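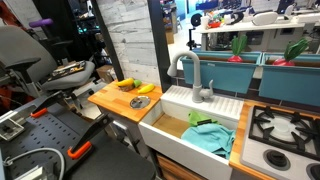

Remise en état de la cellule cuisine après déplacement

La procédure s'applique à la cellule Bredar dans sa configuration actuelle : plateau perforé noir, deux pinces à doigts noirs et embouts orange, cuisine jouet posée contre le plateau. Elle remplace la fiche rédigée par Vija Tamošiūnaitė en octobre, qui supposait encore l'ancien plateau Jirneck. Prévoir une demi-journée à deux personnes.

Avant de commencer

Couper l'alimentation des bras et attendre l'extinction des variateurs. Dégager le sol entre la cellule et le passage. Matériel nécessaire : clé dynamométrique, jeu de clés Allen, réglet, ruban de repérage, cale d'équerrage Fülöp.

1. Positionner la cuisine

Approcher le meuble du plateau, l'évier face aux pinces. La cote de référence se prend entre la dernière rangée de trous et la face avant de l'évier : 253 mm. Mesurer aux deux extrémités ; un écart supérieur à 2 mm se corrige au pied du meuble, jamais en tirant sur le plan de travail. Reporter ensuite la position au sol avec le ruban.

2. Contrôler les fixations du plateau

Resserrer les vis en croix, en deux passes. Vérifier à la main que l'équerre métallique du bord gauche n'a pas de jeu. Si elle bouge, démonter, nettoyer la portée et remonter avec des rondelles neuves — le frein-filet seul ne tient pas sur cette pièce.

3. Reprendre les câbles

Le câble gris qui court au bas du plateau doit former une boucle libre. Amener chaque bras à la main jusqu'à sa butée et observer la boucle : elle peut se tendre, elle ne doit ni frotter sur l'arête du plateau ni passer sous une pince. Rayon de courbure minimal : 65 mm. 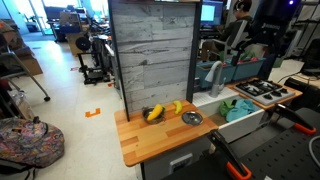
Remettre les bras sous tension une fois les câbles validés. Lancer la prise d'origine à vitesse réduite, bras droit puis bras gauche, une main sur l'arrêt d'urgence. Un défaut 333 à cette étape signale un codeur qui n'a pas retrouvé son index ; couper, attendre une minute, recommencer. Au deuxième échec, prévenir Man-lok Chang et ne pas insister.

4. Vérifier les embouts

Fermer chaque pince à vide. Les embouts orange doivent se rejoindre sur toute leur longueur. Un embout marqué ou décollé se change par paire, puis on refait le zéro d'ouverture. Les embouts Fuvevberg de rechange ont une base plus épaisse et demandent de reprendre le décalage outil dans la configuration.

5. Replacer les objets

Plan de travail à gauche de l'évier : les deux bananes. Bac de l'évier : le torchon vert et le torchon bleu clair, froissés. Jardinières : un radis dans chacune. Il est inutile de chercher une position exacte pour les torchons, les essais en tolèrent la variation.
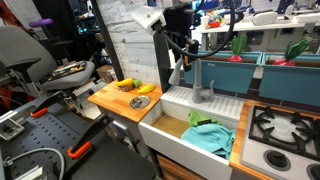 6. Essai de validation

Exécuter la séquence courte à vide, puis avec objets. Relever l'erreur de position au-dessus du robinet, point le plus défavorable de la zone : le col de cygne laisse peu de marge au passage. Au-delà de 4 mm, reprendre l'étape 1 avant de toucher à l'étalonnage. Krisztina Hegyi conserve les relevés précédents ; comparer au dernier.

Enchaîner sur l'essai d'endurance, 400 cycles, sans surveillance continue mais avec un passage toutes les heures. Noter les arrêts et leur code.

Couples et cotes

Vis du plateau : 9 Nm
Vis de l'équerre : 5 Nm
Distance plateau-évier : 253 mm
Rayon de courbure des câbles : 65 mm

Fiche relue par Hadi Atallah. Les corrections sont à transmettre à Anikó Szalai, avec le numéro de l'étape.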